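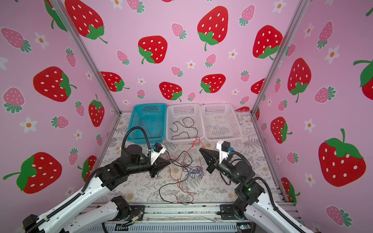
Sorting was the wrong word for it, according to the man standing next to me at the rail, and anyone who had ever worked a stockroom would call it picking. Sorting is when you know what the things are. Picking is when you just want them off the floor before somebody senior comes by. He had done 8 years of it, he told me, in a place that sold lamps, and if a machine wanted the job it was welcome to it, along with the back trouble.

I had gone to the Drestcombe open day to find out whether I could stop doing chores. I should admit my bias. My house has a drawer in it that contains every wire I have ever owned, and I have been waiting for technology to deal with that drawer since well before technology put most of the wires in it. So when the program listed "household and shop-floor tasks, live, all day," I packed a sandwich and drove out.

Drestcombe is a business park with ambitions. There's a pond, a sculpture that might be a bracket, and a parking lot laid out by someone who hates parking. The open day was held in the long building behind the pond, where several outfits share the space and, judging by the signs on the refrigerator, not always happily. Admission was free. The coffee was $2 and tasted like it had been free at some earlier point.

The wires were the first stop after the coats, and they drew a crowd all morning. I can see why. Red ones, black ones, blue ones, all twisted into each other on a fern-print mat, with three plastic baskets waiting behind and strawberry wallpaper on every side. Two arms, one from each corner, leaned in over the knot. I've seen that exact posture at my own kitchen counter on the first weekend of December, over the string lights.

If you've never thought about why a pile of wire is difficult, spend an hour with the sort of people who attend these things. A box is a box from every direction. You pick it up and it continues to be a box. A wire changes shape when you touch it and takes its friends along. You pull the red end and the blue middle moves, and now whatever plan you had was a plan for a different pile. A person deals with this by swearing and shaking it. The engineer giving the talk said shaking was under consideration. Swearing, I gathered, was already well established among the staff.

Two fingers on each arm didn't seem like many. I asked about that and was told two is plenty if you know where to put them, which I think is also what my piano teacher said. The follow-up from a woman in a green parka was whether the machine could tell a good wire from a dead one. No. Could it tell which wire went to which appliance? Also no. "So it's like my husband," she said, and the engineer wrote something down.

Next door was Emeo, who do laundry. To be exact, they do towels, and to be more exact they do one size of towel, presented flat, by a person. The fold was lovely. I timed it against my sandwich and the sandwich won, but I don't iron my sandwich and I wouldn't fault the corners. A boy near the front asked for a fitted sheet. There was a silence of the kind you get in church. The Emeo representative said fitted sheets were on the road map, and when the boy asked where on the road map, his mother took him to see the pond.

I did like how Emeo put things, though. They have a board on the wall with chores arranged from left to right by how badly they go. Wiping a table is over on the left, where things are fine. Loading a dishwasher is in the middle, with a note that reads "other people's dishwashers" and three exclamation marks. Far right, alone, is "the bag of bags." I know that bag. I believe we all have the same one.

The shop-floor half of the day was run by Alva, across a corridor that smelled of floor polish. They restock shelves. They had a rack of cans, and a machine on wheels that put more cans on it, label out, at a speed I would call respectful. It got through 50 of them while I ate an apple and read a pamphlet on pallet safety. It did very well until somebody's toddler put a can back in the wrong row, at which point it stopped and waited for a grown-up. I've had coworkers with less sense.

The Alva people were the frankest of the bunch, possibly because they have customers. Cans, yes. Boxes, yes. Bags of chips, some days. Anything hanging on a peg, ask again in August. Returns, where the item comes back without its package and with somebody's receipt stapled to it, they wouldn't discuss at all. One of their technicians told me that the trouble with stores is shoppers, and that at night, with the doors locked, the thing is terrific. I said this was true of most stores.

Lunch was in a tent. I won't go into the lunch.

In the afternoon I went to the talk by Trullham, who are not builders but a sort of testing shop. You bring them your machine and they give it chores and write down what went wrong. Their speaker had a wonderful flat delivery and a slide that said only "200 socks." The socks were tipped into a hamper, no two pairs alike, and the job was to match them. She didn't say which company's machine had tried. She said it had finished very quickly, with a single pair, and reported that the rest were also socks.

Her argument, once we'd stopped laughing, was that we keep asking the question wrong. We ask whether a machine can do laundry, and laundry is a dozen jobs, most of them decisions. Is this clean? Is it yours? Does it shrink? The folding is the bit at the end that photographs well. Same with tidying. Lifting a thing off the floor and setting it in a basket is coming along nicely. Knowing that the thing is half of something else, and that the other half is in the car, will take longer. Somebody asked how much longer and she said she was paid by the test.

I thought about my drawer. If a pair of arms could pull one wire free of the lump and drop it in a basket, then the next, I'd be left with baskets of wires, and the question of what they were for would still be mine. I'd take that deal tomorrow, by the way. I've never minded throwing things out. What I mind is the knot.

On the way out I went by the wire stop again and couldn't get near it. The stockroom man was back at the rail, explaining picking to a new group of people, and one of the Drestcombe staff was listening with a notebook open. I hope they paid him. The lady in the green parka was asking at the desk whether you could bring in your own tangle, and had one with her, in a freezer bag.

A few practical notes if you're going to the next one. Get there early and park on the street, not in the lot, which has one way in and a disagreement about the way out. The corridor between the two halves is cold, so keep your coat. The Emeo towels can be touched but the staff will refold them in front of you, by hand, and quicker. Alva gives away the cans that got dented. I came home with peaches.

As for whether I can stop doing chores: no. I can stop wiping the table, provided there's nothing on the table. I can stop stocking my pantry as long as my family agrees to leave it alone between visits. The towels will be beautiful if I lay them out first. The bag of bags stays where it is, under the sink, and the drawer doesn't close any better than it did on Friday.

The peaches were fine.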